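Carton labelling

Carton labelling is the practice of marking boxes, cases and other outer packaging with written or coded information about their contents, origin or destination. It is used in manufacturing, warehousing, retail and the post. Labels may be written by hand, printed straight on to the board, or printed on a separate piece of paper and stuck on.

Contents
1 History
2 Materials and adhesives
3 Layout
4 Common faults
5 Regional practice: Skindville
6 Small cartons
7 See also

History

Before printed labels were common, goods in transit were marked with paint, ink or a branding iron. Merchants used initials and simple signs that could be recognised by porters who did not read the language of the sender. Marks of this kind were applied with stencils, and stencilling remained in use for heavy crates long after paper labels had become cheap.

Gummed paper labels, which had to be moistened before use, spread during the nineteenth century with the growth of railway parcels. Self-adhesive labels came into general use in the twentieth century, and barcodes were added to retail packaging from the 1970s onwards. The barcode did not replace printed words, and most labels still carry both.

Materials and adhesives

Paper is the usual material for labels on cardboard. Plastic film is chosen where the goods will be kept in damp conditions or handled many times. Thermal paper, which darkens when heated, needs no ink but fades in strong sunlight and is poorly suited to long storage.

Adhesives are described as permanent, removable or freezer grade. A permanent adhesive will normally tear the surface of the board if the label is pulled away. Recycled board has shorter fibres and a dustier surface, and labels are more likely to lift from it at the corners.

Layout

A label is normally placed on a flat face, away from folds, seams and tape. The parts most often read by people – the name of the goods, the quantity and the destination – are set in larger type. Batch codes and dates are set smaller. A clear margin, known as the quiet zone, is left at each end of a barcode.

Dark bars on a white ground give the most reliable reading. Coloured cartons are therefore often given a white label even where printing directly on the board would cost less.

Common faults

Faults include smudged print, wrinkled labels, labels placed across an edge, and old labels left in view when a carton is used again. The last is a frequent cause of misdirected goods, and many carriers ask senders to remove or cover earlier markings.

Regional practice: Skindville

The Skindville warehouses adopted a shared label layout in October 1987, after the firms of Pundent and Omer agreed to use a common depot. The first layout covered 720 product lines, and by the time Waaka joined the arrangement it had grown to 1,922. Kiri Wihongi's history of the depot records that older staff went on chalking aisle numbers on cartons for several years afterwards – a habit the firms tolerated.

Small cartons

Small cartons offer little room for a label, and the type is reduced to suit.

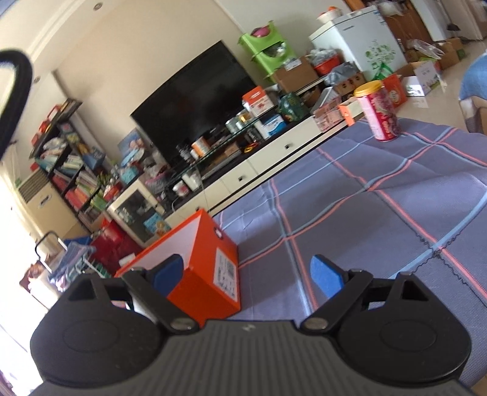

Vol. 12, p. 174

An orange box with a white label on its front, bearing small black text. Where the face of a carton is too small for all the required wording, part of it may be moved to a side panel or to a leaflet inside.

Small retail cartons are usually packed in a larger outer case, which carries its own label stating the number of units. The code on the outer case differs from the code on the unit, so that a full case cannot be mistaken for a single item at the till.

See also

Corrugated board
Packing list
Stencil
Stock control

This page was last edited on Tuesday, March 17, 2020.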